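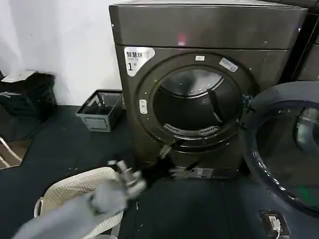 A gripper lines up with the open dryer, laundry basket beneath the arm. Loading is one of the jobs robots are now being shown by hand.

The pitch goes like this. You don't program the robot. You show it. A person puts on a headset or takes hold of a pair of handles, walks the arms through a load of laundry a few hundred times, and the machine picks up the knack the way an apprentice would. I have now heard this from enough people that I can do the hand gestures.

I went to watch the showing part in February, at Bravell, which takes up one floor of a former printworks and sells what it calls demonstration hours to companies that build household robots. The laundry program is named Trama. Its first target is 800 good demonstrations of moving clothes from a basket into a front-loading dryer. A good one begins with the clothes in the basket and ends with all of them in the drum. Everything between those two points is up to the person driving.

The person driving, most of the time I was there, was Mei Crenshaw. She used to do alterations for a theatre company and she has the hands for it, quick and unfussy. She stands a couple of metres behind the robot with a controller in each fist, and when she turns her wrist the gripper turns its wrist, a beat later. The beat matters. You can watch her waiting for it.

"You learn to be slow," she told me. "If I go at my own speed it ends up punching the door."

A T-shirt is a simple enough object until you try to pick it up with two metal fingers and no sense of touch. Crenshaw can't feel the fabric. She judges her grip by looking, closes on a fold, lifts, and finds out whether she has one shirt or a shirt and the leg of somebody's pyjamas. Then she has to get it over the rim of the basket, across the gap and through a round opening with a rubber gasket that seems designed to catch a sleeve. Half in, half out is the usual result. She goes back and pokes the rest through with the closed gripper, like someone stuffing a sleeping bag.

Six garments took her eight minutes. I do the same job in one armload, badly, while on the phone.

To be fair to Bravell, speed isn't what it's selling. The argument is that the slow, careful human version contains the information the robot needs, and that once a model has swallowed enough of it the thing will speed up by itself. Marchetti, who runs the floor and goes by his surname even with his own staff, put it to me as a question of volume. Give it enough examples and it will generalize. I asked how many was enough. He said that was what everyone was trying to find out.

I'd have more patience with that answer if it weren't also the business model. A company that charges by the hour for demonstrations is not well placed to tell you when you've had your fill.

There is also the matter of what exactly gets demonstrated. The dryer door at Bravell is open when most runs start. The basket is set down where the arm can reach it. Between attempts a staff member tips the clothes back out, gives them a stir and shoves the basket into position with a foot. None of that is recorded as part of the task, and all of it is laundry. Nobody's robot is being taught to check pockets for tissues, or to notice that the wool sweater shouldn't be going in at all. I asked whether the lint filter was in the program. It's on a list.

Crenshaw, I should say, is less bothered by this than I am. She likes the work. She has opinions about towels (good, they hold their shape) and fitted sheets (she used a word I'll leave out), and she's proud of a move she worked out for socks, where she scoops them against the basket wall and pins them there before closing the fingers. Other operators have started copying it. Whether the robot will is a separate question, and one she isn't in a position to answer, as she doesn't see the model that comes out the other end. Her runs go off to the client and that's the last of them.

I did get to see one, in the end. Bravell keeps a model of its own for testing, nicknamed Ila, trained on a share of the same recordings. They ran it for me late in the afternoon, when the operators had put down their controllers. It did reach for the basket. It did close on something, and it carried that something toward the drum with a small hesitation at the wrist that I recognized, because I'd been looking at it all day. It was Crenshaw waiting for the lag. There was no lag any more, with no one on the other end, and the robot was waiting for it anyway.

The shirt went in. The second one snagged on the gasket and hung there, and Ila made a series of neat placing motions above it with nothing in the gripper. After 30 seconds of this Marchetti reached over and hit stop.

He was cheerful about it. Snags were under-represented, he said, because the operators had become too good at avoiding them, so the next batch would include some on purpose. Crenshaw would be asked to hang shirts on the gasket and then take them off again. I looked over to see how she was taking the news, but she had her coat on and was tipping the basket back out for the morning shift.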